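Fri 21 June

We got to the Tavar paper mill a little before opening, and there was already a line down the lane! I'd wanted to see this place for years. It makes paper the slow way, from cotton rag, and once a year the doors are open to anyone willing to put up with the noise and the damp.

The tour starts upstairs in the rag loft, where cotton offcuts come in by the sack and get sorted on long tables. Buttons, seams and anything with elastic go in a bin. I had a turn at the sorting and was hopeless at it (I kept letting polyester through), but it gave me a real respect for how much feeling goes on in the fingertips. You rub the cloth, you listen to it, and you decide.

Then down to the beater, the heart of the mill. It's a big oval tub with a heavy roller, and the rags go round and round in water until they turn into something like thin oatmeal. The smell is lovely - wet laundry and river. The oldest beater, nicknamed the Gál, still runs on its original belt and shakes the floor so hard that I could feel it in my teeth.

The vat room was my favorite by a mile. The papermaker dips a mold, lifts it, gives it one shake left to right and one front to back, and there's a sheet. It takes maybe four seconds. We all got to try! My first sheet had a hole in it, my second was thick as a pancake on one side, and the third I was allowed to keep. A good day's work for one vat is some 2000 sheets, and after three I had a sore back.

Pressing comes next. A stack of 100 sheets goes in between felts, the screw comes down, and the water pours out over everybody's shoes. Wear boots. I didn't.

After that we climbed to the drying loft, with its slatted walls and ropes running the full length of the building. The slats get opened or closed depending on the wind, and the loft crew can talk about wind for as long as you let them. 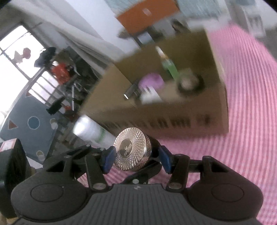

Umolel wrote back after I sent round my notes and said I'd skipped the best part, the sizing room, where the dried sheets get a bath in warm gelatin so that ink doesn't spread. Fair point! I went through it too fast because the lunch bell had gone. Umolel also says the mill at Werkavville does its sizing in the open yard, so that's going on the list for September.

Lunch was soup and rye bread in the yard for 2 dollars, which I'd have happily paid double for. The shop sells seconds by weight, and I came home with a fat bundle of cream sheets with wavy edges. I've tried them with a fountain pen and a soft pencil so far - the pencil is wonderful on them, and the pen catches a bit on the rough side.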